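Music > Folk > House Concerts > FAQ

House concerts in Drircombe: frequently asked questions

Posted February 16, 2019 by the Skaveck Folk team

What is a house concert?

A folk gig in somebody's home. The audience sits on sofas, kitchen chairs and cushions, and the band plays at one end of the room. Most acts play two sets with a break of twenty minutes between them.

Who runs them?

Skaveck Folk books the artists and looks after the tickets. Hosts lend us the room. We also put on the larger concerts at the Sinaga Hall, which have their own page and their own prices.

How do I get a ticket?

Tickets go first to people on the mailing list. There are 218 names on it at present and room for more. We send an email when a date is confirmed, and you reply saying how many seats you want. We don't sell at the door.

Where do I go on the night?

The full address is sent with your confirmation. Please don't pass it on or put it on social media, as these are private houses.

What time does it start?

Doors open at 7 and the music starts half an hour later. If you arrive during a song, wait in the hall until it finishes.

Can I bring children?

Yes, if they can sit through a set. Under-twelves come in free but still need a seat booked.

Is there a bar?

No. Bring your own drink and take your empties home. Tea and coffee are served in the interval.

Do the musicians get paid?

Yes. All ticket money goes to the act, apart from the Sinaga Hall concerts, where hire costs come off first. There is normally a table with CDs at the end. Bring cash for these, as most acts can't take cards.

Is it amplified?

Hardly ever. Some singers bring a small amplifier for guitar. The trio Devava, who are with us for two nights in February, play fiddle, concertina and double bass with no amplification at all.

May I record or film?

Ask the act before the first set. If they say no, that covers phones as well.

I'd like to host. How big does my room need to be?

If you can seat twenty-five people with a clear space for the band, it will probably do. We visit every new host before fixing a date. Open-plan kitchens are fine.

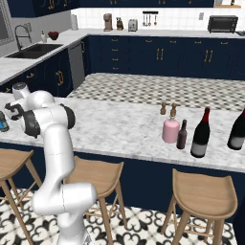
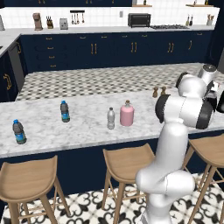
How should I get the room ready?

A double bass or a low drone will set loose things buzzing, and the noise carries in a quiet song. Switch off fans and anything else that hums, and take glasses off open shelves. Kitchen worktops need a look too: bottles and a pair of small shakers standing on a marble-topped island, as in both pictures, should go in a cupboard for the evening. Leave rugs and curtains where they are. The act will want to try the room before people arrive, so be ready for them at five.

Do I have to feed the band?

A hot meal before the gig is usual and very welcome. We'll pass on any diets or allergies when the booking is confirmed.

Contact: Skaveck Folk, PO Box 3035, Drircombe | © 2019 Skaveck Folk | Back to top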